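Dye notebook, 11 September 2021
Madder on the Kilton cloth, second round

Came in early with a thermos and the good apron, meaning to do two hours and be home for lunch, and of course it is now getting dark and I am still sitting at the bench writing this with orange thumbs. It has been a lovely day, though, and I want to get it all down before I forget which jar was which (Mehwish, if you are reading this on Monday, the jars with the rubber bands are the ones with iron in them, please don't use them for tea towels).

What I was after

The coral we got in May. Everybody who has come through the workshop has picked that little square off the sample board and asked for it, and I have never managed to get back to it. My notes from then say "madder, warm, left overnight," and I could cheerfully shake the person who wrote that. So today was one cloth, one bag of roots, and the heat as the only thing that changed from pot to pot.

Cloth and washing

All of it is the plain Kilton cotton, cut from the same end of the same roll. I weighed out 100 grams for each pot on the kitchen scale and wrote the pot letter on a tag at the corner in laundry pen. Then the whole lot had a hot wash with soda ash and a spoonful of the plain soap, long cycle, no softener, and an extra rinse. I used to skimp on this part and blame the dye for the blotches. Mehwish Durrani broke me of that habit in her first week here, by holding one of my scarves up to the window and saying nothing at all. 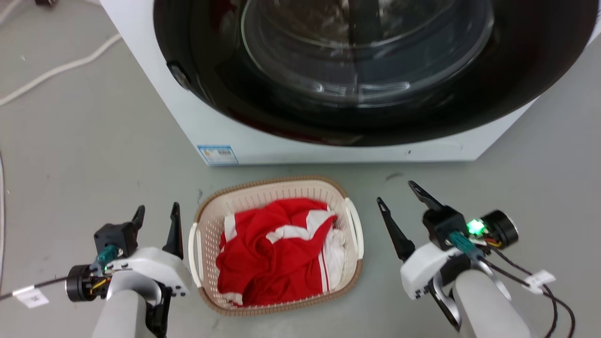
Mordant

Alum at the usual strength, dissolved in a jug of hot water first and then stirred into the big pan. I let the cloth sit in it while I went through the mail and had a long phone call with the Brikano people about the missing box of skeins (they think it went to the other address, they are very sorry, they will call back). By the time I got off the phone the pan had cooled nicely and I squeezed everything out by hand.

The pots

Pot A went in barely warm and stayed that way. Pot B came up slowly and I held it just under where it starts to steam properly. Pot C I let get hotter than I should have, partly on purpose and partly on account of the radio. Same weight of madder in each, soaked since last night in a jar with a pinch of chalk. I gave them all 33 minutes once they were up to heat, which is a silly number, but I had already missed the half hour when I looked at the clock and it seemed fairer to give the other two the same.

Results so far

A is a soft peach, very pretty, and would make somebody a beautiful pillowcase. It isn't the coral. C has gone brick with a brown edge to it, the way madder will when you cook it, and I quite like it next to the Turnedia gray wool we have on the shelf. B is so close! Held against the May square by the window it is a touch pinker, and if I squint I can talk myself into a match. Left overnight it may come the rest of the way, so I cut it in half, rinsed one piece, and put the other back in the pot with the lid on.

The iron jars were a side trip. I dipped scraps of A and C, and both went to a sort of plum. Notes on those are on the card taped inside the cupboard.

For next time

Mehwish wants to try the older roots from the Bhutto order, the ones in the paper sack, and I think she is right that they will run redder. Same cloth, same wash, only pot B's heat. Please write the temperature down every 10 minutes, even if it's boring, and write it in the book and not on your hand.

We are nearly out of chalk and soda ash. The laundry pen is dying as well.

Lid stays on B until morning. I'll come in after breakfast and lift it out.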